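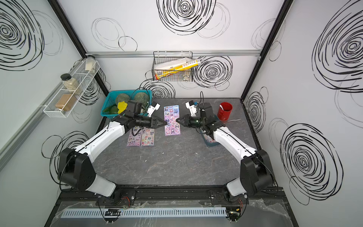 Damir Georgiou would like visitors to the Pratenis open day to lower their expectations. "People come in wanting a butler," he says. "I've got two arms and some stickers."

He has been saying this since nine on Thursday morning, to a line that runs past the coat rack and into the parking lot. The arms are called Godoy, both of them, which makes it hard to blame either one. Their job is sorting sticker sheets, and they go at it with the gravity of bank tellers.

Why stickers? "Because they're awful," Georgiou says. A sheet is thin and floppy – and shiny enough to confuse a camera. Boxes, he says, are for people who want to go home on time.

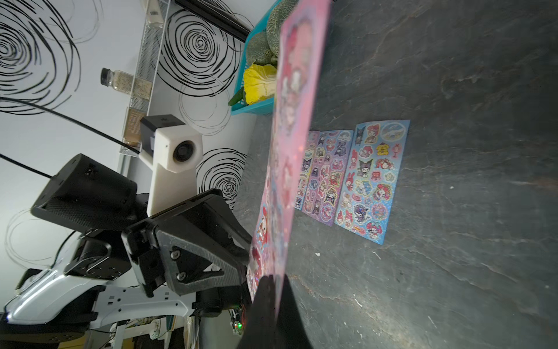 A sticker sheet in the grip of one Godoy arm, with more waiting on the table.

I ask how many tries the arms have had. He checks a notebook: 3,084 since February. And how many went well? He closes the notebook. "Depends what you call well," he says, and offers me a cookie.

He worked on packing lines for years before Pratenis, and he still thinks a bored teenager would beat Godoy by a mile. He doesn't mind. The teenager, he points out, would want Saturdays off. 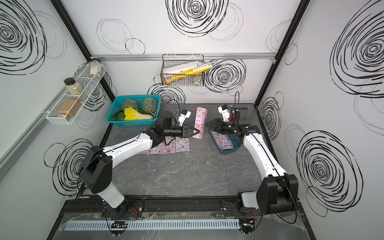
Jeptoo Kioko thought the whole thing was slower than her grandmother, and said she would be more impressed when it could get a price tag off a wine glass. Georgiou wrote that down. "Next year," he told her, and went to let in the next group.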